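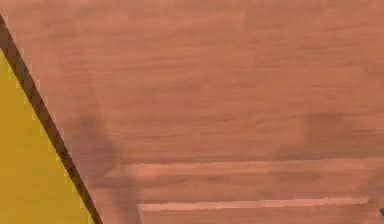
What happened to the guests who checked in at the Costigan boarding house and were never recorded as leaving?

Two of them were found alive in other towns, and the rest remain unaccounted for. The case has never been closed, and most of what is known comes from the house register and the coroner's notes.

Student project report, Local Crime History
By Alby Kerslake
Sun 19 June

Background

The Costigan house stood on the river road in Gratadton, a short walk from the ferry landing. It took in seasonal workers, salesmen and people waiting on a boat. The owner, a widower known in the register only as Preso, bought the building with cash and ran it without staff except for a cook who went home at night. Rooms were rented by the week and paid for in advance.

The first complaint came in February, when a woman from Claluvov wrote to the town marshal asking about her brother. He had mailed her a letter from the house and then stopped writing. The marshal visited once, spoke to Preso on the porch and left. He wrote one line about it.

Sources

I used the guest register, which has 1,416 entries, along with the coroner's notes and the land records for the lot. The newspaper from those years survives only in part. I read it where I could, but it printed several things that do not match the register — the spelling of names, mostly, and in one case the wrong street.

Findings

Most guests signed in and signed out. Eight signed in and have no departure entry, no forwarding address and no refund for unused nights. Preso was careful about refunds everywhere else in the book, so the blank lines stand out.

All of them were traveling alone. Several had recently been paid. One had drawn $600 from a bank in Claluvov the week he arrived, and the money was never traced.

The two who turned up later both said they had left at night because they did not like the house. One mentioned that his door had been locked from the hallway side. Neither was asked to make a sworn statement.

Preso sold the lot and left before the coroner's inquiry began. The cellar was dug up by the new owner, who was putting in a drain, and the coroner's notes on what was found there stop in the middle of a page. The next page is missing from the file.

Problems with the evidence

A blank line in a register does not prove a killing. Ferry passengers sometimes left early to catch a boat, and I could not check this against the ferry's own lists.

Last updated: Sun

Related reports
The Gratadton Ferry Robbery
Poison Cases in the County Records
How Coroners Worked Before Fingerprints
The Claluvov Bank Forger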